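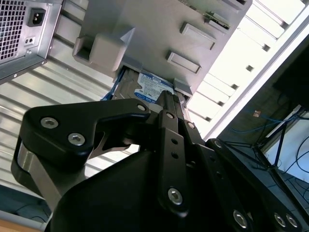

February, entry for the desktop towers from Villov

Started 9:40, stopped for lunch, finished a little before 16:00.

The work today was the Dell tower that we use as our pattern machine. I want to have one complete teardown written in correct order, so that the colleague who takes the next pallet does not need to discover everything again. The old sheet from Namen is for a different case and it confuses people, please do not use it.

Drive cage first. The cage is light gray plastic and the hard disk sits in a blue plastic tray. Do not pull on the disk itself. Press the tray from its sides, then slide it slowly. I wrote in my old notes that the cage must go out before the disk, but I tried both orders and I prefer disk first, it is less weight on the plastic. Data cable before power cable, always by the connector and never by the wire.

The disk goes in the gray box for wiping and the number goes in the book before the disk leaves the table. Last month we had two disks in the box without numbers and I lost half of a morning with them.

Power supply: four screws on the back side, keep them in the small dish with the lid. They look the same as the case screws but the thread is different – I mixed them once and damaged a hole. The grille of the power supply holds a lot of dust in general, so brush it outside in the corridor and not over the open board.

I did not remove the power supply today. I only checked that the screws can be turned, and they can.

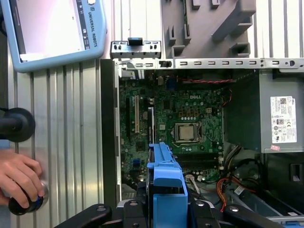

With the case on its side everything on the board is easy to reach. The processor stays in the socket until the board is out of the case. I know that Stukberg asks for processors separately, but their list can wait one day, and a bent pin costs us more than the time. When we do open the socket: push the lever down a little, then to the side, then let it come up under the finger. Do not let it jump.

Old thermal paste: cloth with a few drops of alcohol, from the edge to the middle. Do not scratch with metal.

Memory goes in the antistatic bags from Quiroga. We still have almost 100 of them, it is enough for this delivery but I would like to order before the spring. The large bags are finished, so boards go in the pink foam for now.

Weights, for the scrap sheet: the tray without disk was too light for the big scale, it showed only 2 grams and then zero. I used the small scale after and got 196 grams for tray and side cover clip together, which I do not trust. To repeat.

Screws found on the floor after sweeping: none of ours, I think they are from the shelf.

To do:
Repeat the weight of the tray.
Put a new label on the dish for power supply screws.
Ask Villov if the remaining towers have the same cage.
Enter the case under 2448 in the book, I left the line open.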